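Sat 30 November

Bench 2, tower refurb, continued from the last entry. Hala Tahiri on the front bench, me on this one.

Work today is on the desktop towers from the Moltgate lot. Sixteen units on the pallet sheet. The order for this batch is unchanged: open, inspect, pull the drive, check cabling, memory out and back in, close up, label. Drives go to the Dedex shelf for wiping and do not go back into the same chassis unless the sheet says so.

Unit 1. Side panel came off with the latch, no tool. Light dust on the heatsink fins, heavier at the front intake. Brushed and vacuumed with the antistatic nozzle. Drive out, 280 hours on the counter, low enough that I read it twice. Memory reseated. First power-on gave no display. Reseated again, one module at a time, and found the second module was not fully down on one side. Display on the next attempt. Logged as pass.

Unit 2. Panel latch stiff. Do not lever it with a screwdriver, the lip bends and then the panel never sits flush again (see the January entry, three panels scrapped). Press the middle of the panel with the flat of the hand and pull the latch at the same time. Fan bearing audible at start, quiet after a minute. Noted on the label as "fan, listen again". Coin cell measured low, replaced.

Unit 3. Someone before us ran the front panel lead under the drive cage instead of along the chassis wall. It was pinched but not cut. Rerouted along the wall and checked continuity on all conductors. Good. Power button and drive light both work. Drive out, label unreadable, so it goes in the "read serial electronically" tray.

Notes on the drive carriers, for whoever does the second half of the lot.

The plastic carriers flex, and they are meant to. Squeeze, slide straight out, do not twist. If it stops halfway it is almost always the data cable still attached. Take both connectors off the drive before moving the carrier at all. Hala prefers to slide it out a little first and then disconnect, which works on her units where there is more slack, but on mine the data cable is short and the connector gets pulled at an angle. I have put the short-cable units on my side of the pallet.

Data connector: hold the plug body, never the cable. Some have a metal spring clip, some do not. Where there is a clip, press it before pulling. Power connector has no clip and is tight. Rock it along its long side only. Rocking it across the short side is how the plastic key broke on the Illum machines last time, and a drive with a broken key is scrap for our purposes.

Keep a hand on the cage while pulling. With the tower on its side the chassis slides on the mat if there is nothing against it. The rubber feet are on the wrong face to help.

Unit 4. On its side on the mat, panel off. Checked before touching anything: drive still in its carrier, memory slots latched, no swollen parts found on the board, no burn smell. Cable bundle lies across the board on its way to the drive cage, which is how these left the factory as far as I can tell from the other units. It has to be lifted clear before the memory can be reached.

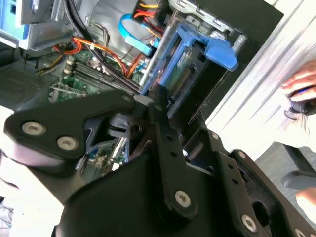 Tie for the bundle: use the soft strap, loose, and leave it in afterwards. The narrow nylon ties we had from Chiang were too stiff and pushed the cables up against the side panel. The rest of that bag can go to the network cupboard.

Power leads. There is more length than needed between the supply and the drive. Fold the excess once and park it in the empty bay, away from the fan. Two of the towers in the last lot came back with a lead touching the blades, and both had been closed by me, so this is now a line on the checklist: turn the fan by hand one full turn before the panel goes on.

Time per unit is running at 40 minutes including the label and the sheet. Most of that is dust. The drive itself is a short job once the connectors are off.

Torque on the cage screws: finger tight plus a quarter turn. The thread is in thin sheet and strips easily. Spare screws are in the tin marked 6-32, which had M3 mixed in with it again this morning. Sorted. If a screw goes in two turns and then binds, it is an M3 hole, stop there.

Asset numbers. The sheet has 193 for unit 4 and the sticker on the rear agrees. Unit 2 has no sticker. Hala is checking against the Moltgate list by board serial. Until that is settled unit 2 stays on the lower shelf with a yellow tag and does not get counted as done.

Supplies: isopropyl half a bottle, swabs fine, coin cells down to the last strip. Thermal paste tube is old and separates when squeezed, new one on the order list. Need another antistatic bag pack in the large size, the small ones do not close over a drive.

Open items:
Unit 2 fan, run for an hour and listen.
Unit 2 asset number, Hala.
Move the Chiang ties to the network cupboard.
Unit 3 drive, serial to be read.
Check whether the Dedex shelf has room for the rest of the lot or if a second tray is needed.

Next session starts at unit 5. Vacuum bag is full, change it first.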